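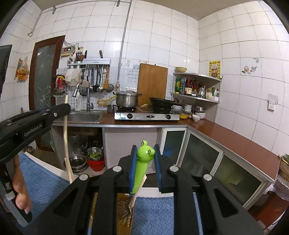
2025-08-29

Sturkeo publishes revised wall tile grout specification for rental kitchens

Sturkeo has published the second edition of its grout and joint specification for tiled kitchen walls in rental housing. The document replaces the first edition in full and applies to all refits ordered after the publication date. Refits already under contract may be completed to the earlier text.

The specification covers joint width, grout type, curing time and the sealing of the joint between the tile and the countertop. It does not cover floors, bathrooms or outdoor surfaces.

The main change concerns the area behind the sink and the cooktop. Cement grout is still allowed there, but it must now be sealed, and the sealer must be applied again every 4 years. Epoxy grout may be used in place of sealed cement grout and needs no further treatment. In both cases the corner joint at the countertop is to be filled with flexible silicone. Rigid grout in that joint is no longer accepted.

The new text is based on a survey of 1,148 apartments managed by Altness. Inspectors recorded cracked joints, stained joints and loose tiles, and noted the age of the last refit. Corner joints filled with rigid grout made up the largest group of defects. Stains were most common within reach of the cooktop and were found more often in white grout than in gray.

"The first edition treated the whole wall as one surface," said Nithin Venkataraman, technical lead for interior finishes at Sturkeo. "The survey data did not support that. Wear is concentrated in a narrow band above the counter, and the corner joint fails before anything else does. The second edition divides the wall into two zones and sets separate requirements for each."

Other changes in the second edition:

Joint width for large square tiles is set at 3 mm, with a tolerance of 0.5 mm.

Gray grout is the default color. White grout requires written approval from the building owner.

Spare tiles from the same batch are to be left with the building manager and labeled with the apartment number.

Fandura will supply grout and sealer under the new specification for the first 200 refits. Installation will be carried out by Arabzadeh, whose crews have completed training on the two-zone layout. Work begins in November.

Each refit will be inspected on completion and again after 5 years. Results of the first inspections will be added to the specification as an annex.

The second edition is available from Sturkeo on request. Printed copies of the first edition should be discarded.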